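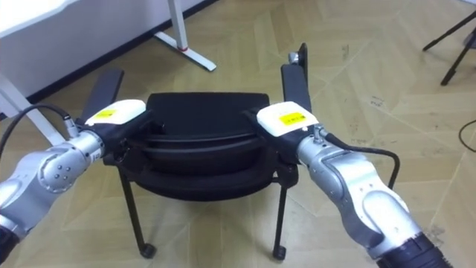

Black chair with armrests.

Dinura Media Watch Group
Minutes of regular meeting, 5/26/21

Lanying Tian presiding. Aiguo Kang took notes. Quorum met. Minutes of the previous meeting approved as sent.

1. Radio coverage of the county primary
Kang reported on the Stato call-in show. The host read a campaign mailer on air as news and did not name its source. A letter to the station manager was read aloud. Tian asked that the second paragraph be shortened. Approved with that change.

2. Petition for recorded votes
332 signatures are in hand. The county requires 1000 before the item goes on the agenda. Members discussed a table at the Cellia farmers market. Objection was raised to the wording "secret votes." Changed to "unrecorded votes." Motion carried, 17 to 2.

3. Candidate questionnaire
The draft covers judicial appointments, school funding and property tax. A question on party donations was added. Kang will mail it to all candidates, including those who did not answer last time.

4. Dong Street forum
Moved to July. Tian to confirm the hall and ask both campaigns for dates.

Other business: newsletter copy is due to Kang by Friday.

Adjourned 8:40 p.m.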